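Tuesday, October 15, 2019

Spent the whole morning in the small booth with the Varis audiometer, trying to work out why our left insert phone reads low at 2,000 Hz. Kamil Malý had flagged it in the log last week (thank you, Kamil, and thank you for writing legibly this time!) and I had been putting it off, partly out of laziness and partly because I was sure it was the foam tips again. It wasn't the tips. I swapped in a fresh pair, ran the coupler check twice, and both times the left side came out 2 dB under the right, which is within what we allow but not where it sat in February.

So I went looking in the cable. With the plug pushed all the way in, the level holds. Lean on it even a little and it wanders, and I think this is what has been giving us those odd thresholds that don't repeat from one run to the next. I wrapped the strain relief for now and put a note on the booth door -- please don't coil the lead tightly around the headband, it really does hate that.
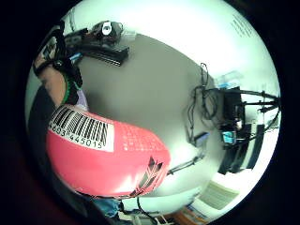 After lunch I did the Stenger practice runs with the students' recordings. Eight of the 9 sets scored cleanly. The last one has the tones swapped between ears for the first minute or so, and I only caught it by listening through myself with the volume down, feeling rather foolish. I've left the file where it is but added "swapped" to the name so it doesn't end up in anyone's averages.

A couple of things still open, mostly for my own memory:

- Nidach haven't answered about the replacement lead. Try phoning, they never read the mail.
- The Kolář tables for speech reception versus pure-tone average are back in the blue binder, second tab. Whoever borrowed them, no hard feelings.
- Rerun the left side at all frequencies with the Gosis coupler before the next full calibration, and write the room noise down beside it this time.

Booth is free tomorrow after ten if anybody wants it. Leave the audiometer switched on, please, I'd like to see whether it drifts overnight.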